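Wednesday, April

Plating bench, second go at the Lerkik bath. Writing this up before I forget, it's already past 5 and the rinse tank is still draining.

Where we were: last batch of findings (jump rings, ear wires, the small lobster clasps) came out cloudy at the low-current end. Bright on the outside of the rack, milky toward the middle. I blamed the brightener. Now not so sure.

Bath as found this morning
pH a bit low, brought it up slowly in three additions. Temp steady all night, so the new heater is fine. Level down two fingers from the mark, topped up with DI only. Carbon filter was due, changed it. The old one smelled awful. Bagged and labeled for the waste pickup.

Did NOT add brightener. Want one thing changed at a time, please everybody stick to this. There is a note on the lid.

Test pieces
10 brass coupons from the Manole stock, same sheet as last time. Degrease, rinse, acid dip, rinse, straight in. Checked every one for water break before the dip. Two beaded up, sent them back to the degreaser and they were fine second time round. So the degreaser is getting tired too. Add to list.

Ran the first five at the old current, the other five at half and left them in twice as long. Half current is better, no contest. The milky patch is gone on four of the five. The fifth has a faint smear near the hook hole, which I think is drag-out from the rack and not the bath. The rack coating is cracked there, you can feel it with a nail.

Old current, same clouding as before, maybe a little less. So filter helped some but it's mostly current. We have been pushing it too hard becuase the Fevance order was late.

Barrel
Loaded 321 ear wires in the small barrel, counted because I want to know how many we lose through the mesh. Got 321 back. Surprised. Last barrel ate a handful every run. If it stays like this we can stop padding the orders.

Color is even, slight yellow cast next to the reference card under the daylight lamp. Under the shop lights can't see it at all. Ask Kumton which light they inspect under before we go chasing it.

Tumble polish after: steel shot, a squirt of soap, 40 min. Too long for the fine wires, a few hooks opened up. 25 next time.

Wear check
Tarnish is the thing that gets us complaints, so I want ordinary used stuff to compare against, mixed metals, cheap plating and all. Bench coupons never see hand lotion or hairspray. Plan is to look at where wear starts: clasps, edges, inside of the curve on hair clips, the ring a charm hangs from. Charms rub through at the ring first in nearly everything I've seen. Put the thickest deposit there? Hard to do on a rack, easier if the rings get plated on their own and closed after.

Shallow box lid with a sheet of paper in it is still the best sorting tray I know. Small parts don't roll off and you can slide the paper out with everything on it.

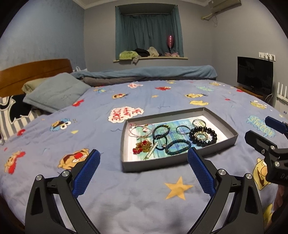

To do
1. Re-coat rack 2, or scrap it. Scrap it probably.
2. Fresh degreaser. Order with the next Lerkik shipment, not seperately, the freight was silly last time.
3. Hull cell panel on the bath before anyone touches the brightener.
4. Half current for all findings until further notice. Yes it takes longer.
5. Email Kumton re lamp.
6. Salt spray on four coupons, two of each current. Cabinet is free from tomorrow.
7. Timer on the tumbler sticks at the end, jiggle the knob or it runs on.

Silver strip on the reference panels tomorrow morning if the hood is free. Bath cover is on, heater left on, rectifier off at the wall. Rinse tank finally empty 5:50.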